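3. Equipment planning for the gear assembly cell

3.1 Starting from the parts

When our group first sat down to plan the purchase of a small assembly cell, we did what I suspect most university workshops do, and opened a supplier's catalogue at the page with the arms on it. It took us a fair while to see that we had begun at the wrong end. The arm is the dearest single line in the budget and so it draws the eye, but very little of our later grief (and we had our share of it, as the reader will see) came from the arm. It came from fingers, fixtures, spare parts and the hours of the people who had to fit them together. We have therefore organised this section by the work the cell must do, in the hope that a colleague with a similar grant and a similar bench might be spared some of the wandering.

The task is a modest one. Small plastic spur gears have to be picked from a flat surface and placed with a ring-shaped plate that carries two upright pegs near its outer edge. The gears differ in height and colour, and a taller one may well be standing within reach of the fingers while a shorter one is being approached. That crowding governed our choice of finger shape more than any figure on a data sheet, and it is the reason we asked every supplier for the tip dimensions before we asked for a price.

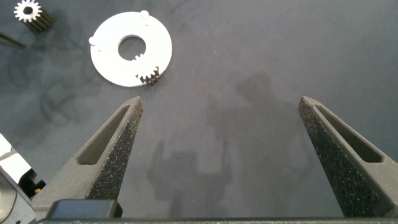 Figure 3. Open fingers near the ring plate, with a small black gear resting on its rim and a taller gear standing farther off.

3.2 Fingers as a consumable

Our first budget treated the gripper as one item, bought once. Bonifacio Figueroa, who looked after the purchasing side of the project, argued quite early that the fingers ought to sit on a line of their own, alongside gloves and cutting tools, and we are grateful that he persisted. We compared tapered fingers from Plerkov and Ortuño, and settled on the narrower of the two designs. A pair came to 80 dollars, and we allowed for a fresh pair each term. Anyone whose parts are heavier or rougher than ours should plan on more, and should ask how long the supplier expects to keep the pattern in its catalogue — a cheap finger that can no longer be ordered is a costly thing to have designed a cell around.

The plainest case in the task is a single gear lying flat and by itself. We had assumed that such an easy pick would make few demands on the equipment, and we came close to leaving it out of the supplier trials altogether. 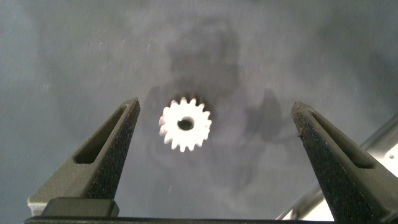

Rimantas Navickas persuaded us to put it back in, on the very sensible grounds that a simple pick is the fairest way to compare one quotation with another. If the fingers open wide, the arm can arrive a little to one side and still close on the gear, and a buyer may not need to pay for the finer positioning that the salesperson is so keen to describe. We had been quoted an extra 2,000 dollars by Karnia for a higher grade of arm, and after talking it through over several long lunches we decided to leave that money in the contingency line, where it has since been a great comfort.

Lighting deserves a kind word too. A wrist camera travels with the arm, and so the arm's own shadow tends to fall over whatever the camera is meant to be looking at. We had set nothing aside for this. A pair of diffuse lamps from Prirkora added 335 dollars in August, and we would now write them into the first draft of any budget, together with the brackets and a half-day of somebody's time to fit them properly.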